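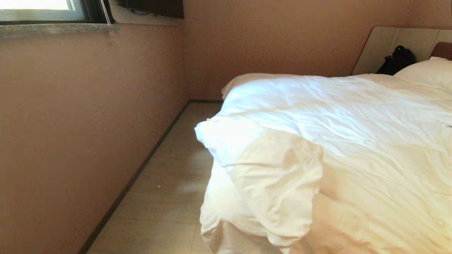
Home | News | Deals | Talks | Contact

9 March 2021
By the Hilville deals desk

Print this page | E-mail this page

Speaker notes: Dirkeo buys Safavi

Opening
Good morning. I have 15 minutes and will take questions at the end. Please hold the ones on tax, as our tax people speak after lunch.

What was agreed
Dirkeo, the online home goods seller, will buy its smaller rival Safavi. The price is $60 million, part in cash and part in notes that can be turned into Dirkeo shares. Both boards have signed. Closing is planned for June if the regulator clears it.

Safavi keeps its name and its own website. Its founders stay on under a contract and report to the Dirkeo chief executive.

(Pause. Next slide.)

Why Dirkeo wants it
- Safavi sells bedding in five countries where Dirkeo has no warehouse.
- It has 1,067 staff, most of them in delivery and returns.
- Returns cost Dirkeo more than it expected last year. Safavi handles its own and spends less per order.
- Prilent was also bidding. It dropped out after the second round — say this once and move on, we did not advise them.

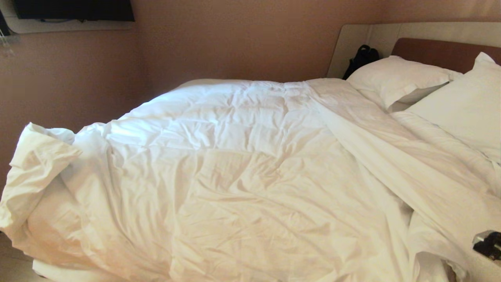 How the payment works
Cash is paid on closing day. The notes come in two parts, and the second part depends on sales. If Safavi misses its target, the holders get fewer shares. Go slowly on this slide, people mixed up the two parts at the Hilville session.

What could hold it up
The regulator may ask Dirkeo to sell one warehouse. Dirkeo has said it would agree to that. Lenders also have to sign off on the new debt — the paperwork is with them now.

Questions
If asked about job cuts: neither company has given a number. Do not guess.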